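Drawer pull planner stops short when the counter is crowded
Posted in Motion Planning, February 5, 2022

sepulveda_bench

We run the Vetstead planner on a kitchen bench setup. Pulling the drawer works on a bare counter. With the usual clutter out, the planner gives up partway and returns code 51. The toaster is close in front and the cutting board lies between it and the drawer. Collision padding is at the default. Is this a perception problem or a planner problem?
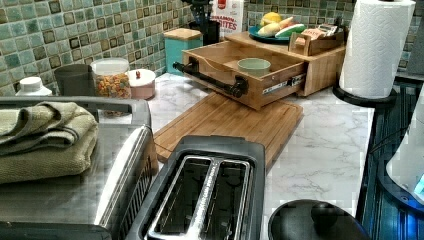
Replies

Drivau

Probably perception. Look at the voxel map before you touch the planner. Brushed steel gives bad depth, and a reflective lid near the path can fill the map with points that don't exist. We had this in December. Two changes fixed it for us:

Drop any voxel seen in fewer than 2 consecutive updates.
Mask the arm's own cables out of the cloud. The stock robot model has the links but no cables, so loops behind the wrist get mapped as obstacles and the arm tries to avoid itself.

For the second one, attach a padded capsule to the wrist link and add it to the self filter.

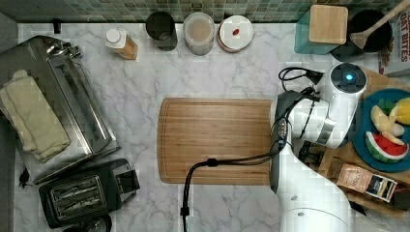
Check the capsule with the gripper pointing straight down over the board, then again with the wrist turned. Cables move a lot between those poses and one capsule may not cover both. If it doesn't, use 2 smaller ones. Make sure you add them to the filter only and leave them out of the collision model, or you'll be back where you started.

curnilance_user

Raise the planning attempts to 200. Worked for me. I'm on the Curnilance fork though, so the setting might have another name in yours.

sepulveda_bench

It was the cables. The map had a block of occupied voxels right behind the wrist. I left attempts alone. Still tuning the capsule size.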